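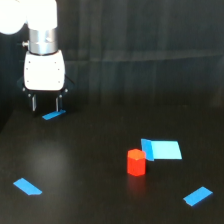

The Red One

My aunt kept the pieces for Geketti in a biscuit tin, and when she died the tin came to me along with the good scissors and a coat that fitted nobody on our side of the family. I should say straight away that I had never properly learned Geketti. I had played it, of course, every wet August of my childhood, kneeling up on a chair in her back room in Barbosa Street with my elbows where they shouldn't be, but I played it the way children play anything with a grown-up they love, which is to say she told me what to move and I moved it, and afterwards we had toast.

So when Thiện Vi rang and asked if I still had the set, and whether I would bring it over on the Saturday, I said yes, and then spent most of the week in a quiet panic.

Thiện Vi had lodged with my aunt for 2 years, the two years when I was away and hardly wrote, and I had always been a little jealous of that. They had played every evening. They had kept scores in an exercise book, and my aunt would read them out to me over the telephone as if they were news from the front. "She had the red one off me before the kettle boiled," she would say, and I would say goodness, and look at the clock.

The flat was above the old Fleroder paint shop, up a flight of stairs that turned back on itself so sharply I had to carry the tin in front of me like a birthday cake. Everything was ready. She had put out a table with a top so dark it was very nearly black, and behind it she had drawn a dark curtain, and I must have stopped in the doorway because she laughed and took my coat.

"She always said a light table made you careless," said Thiện Vi.

I remembered that, though I hadn't known I remembered it. My aunt used to put a black cloth down, and smooth it with the side of her hand for what felt like an hour, and I would be sighing and kicking the chair leg.

The blue tape I had forgotten altogether. Thiện Vi had already put down her four strips of it, and when I asked what they were for she looked at me quite kindly, the way you look at someone who has asked where the sea is when they are standing in it. They were the banks, she said. You couldn't play without banks. My aunt had used ribbon once, and string, and for one dreadful month some rickrack left over from a christening dress, before settling on blue tape for good. I said I thought we had only ever played on the bare cloth. "Well," said Thiện Vi, "you were small. She was probably letting you off."

I opened the tin then, to give myself something to do. I had been so afraid of losing a piece on the bus that I had wrapped each one in its own handkerchief, and it took a good while to unwrap them, and she waited and didn't hurry me, and put the kettle on and turned it off again and forgot to make the tea.

There was the pale one first, the flat oblong, a washed-out sort of blue-green that my aunt called the raft. And there was the red one, with its six sides, which had no other name at all. Everything else in the tin was only there for the long game, and neither of us was up to the long game.

It's a funny thing to hold something you last held when your hand was half the size. I had thought of the red one as enormous. I had thought of it as a sort of tower, something you moved with both hands and your breath held, and I was quite put out, really, to find it was a thing you could close your fingers over. I turned it round from side to side to side. When I was seven I had believed that one of the six was lucky, and I had never told a soul which. I found I still knew. I still didn't say.

"You start," said Thiện Vi. "Visitor starts. Red goes down first, then the raft, and then you leave them alone until the other person has finished talking."

"Talking about what?"

"Anything. That's the rule. You can't touch a piece while somebody's talking."

Now this I did remember, and it came back all of a piece, the rain on the glass and the smell of the gas fire and my aunt going on, and on, about the Didemero sisters and their hats, or what the butcher had said to the curate, while I sat on my own hands in agony because I had seen the most wonderful move. I had thought she was just a talker. It had honestly never struck me that she was playing.

I told Thiện Vi so and she had to sit down, she laughed so much. She said she had lost a whole winter to those hats. She said that once, when my aunt was badly behind, she had described the wallpaper in every house she had ever lived in, including one she had only visited, and that by the time she got to the landing at her cousin's it was past eleven and Thiện Vi had conceded out of pure tiredness. It was in the book. She fetched it down and showed me, and there it was in my aunt's round hand, 3/13/23, and beside it the single word "wallpaper" and a small, very pleased-looking tick.

At the back of the book were the totals. My aunt had finished on 3,128 and Thiện Vi on 2,059, and underneath somebody had written, in pencil, "to be continued".

I put the red one down on the dark table, and then the raft, and I took my hand away. Thiện Vi folded her arms and settled back in her chair and began to tell me about the day she first came to Barbosa Street, with one suitcase and the wrong key, and how my aunt had shouted directions at her from the upstairs window for roughly half an hour before thinking to come down. It was a long story. I could see exactly where I meant to move, and I let her go on with it, and when at last she stopped to draw breath I asked her what colour the suitcase was.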